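Workshop tips: trying out grippers before you pay for them

Every seller has a video of a gripper picking up an egg. I have yet to buy anything because of the egg, and I'd ask you to ignore it too. These notes come from two winters of trying small arms and grippers on a bench at home, most of them borrowed, a few bought and regretted.

Use your own junk as the test set. Pens, a stub of dowel, bottle caps, a dry sponge, one limp piece of cloth. Foam cubes prove very little. Put the same things down in the same spots for every gripper, and mark the spots with pencil.

Try thin things first. A pen lying flat finds out more than a block does. Plenty of parallel grippers close nicely in midair and then skate right over a pen, and the seller will tell you your table is the problem. Lay a sheet of paper on the table and try again. If it still skates, it's the fingers.

Don't trust the force number. The Bandby gripper I had on loan was supposed to squeeze harder than the Weltus, and it dropped more. Rubber tape on the Weltus fingertips did more good than any setting in the menu. Change the tape when it gets shiny.

Run it long enough to get bored. Yareli Montes ran 878 grasps on one set of fingers before a screw backed out. I had given the same set a good review after 30 minutes, so take my early opinions for what they're worth.

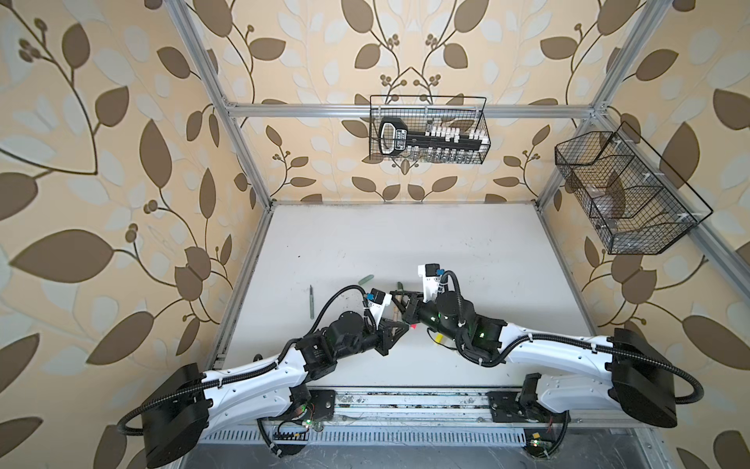

Two arms cost more than twice the trouble of one. Handing a part from one gripper to the other sounds simple until both sets of fingers want the same half inch of space. Start with slow moves and a long object, and keep a hand on the stop switch. I'm still not convinced most home shops need the second arm. Hermenegildo Arellano says I'll come around. He said that last January, too.

Wrist cameras are worth having, with a catch. They see the fingertips well and lose sight of everything else the moment the gripper closes in. Before you pay extra for a better camera, move the lamp. Glare off a white table fooled both of the ones I compared, and the expensive one was fooled just as often.

Tie the cables down with the arm stretched out all the way, then fold it up and look for loops that could snag. Do it again after the first week.

Controllers: the Droltero box has a nicer screen. That's the best I can say for it. Save your settings to a file and write down which firmware you had — mine forgot everything after an update, and support wanted a version number I couldn't give them.

Brush out the mounting rail before you move a base. Grit under a plate will tilt the arm just enough to spoil your pencil marks, and you'll spend the evening blaming the software.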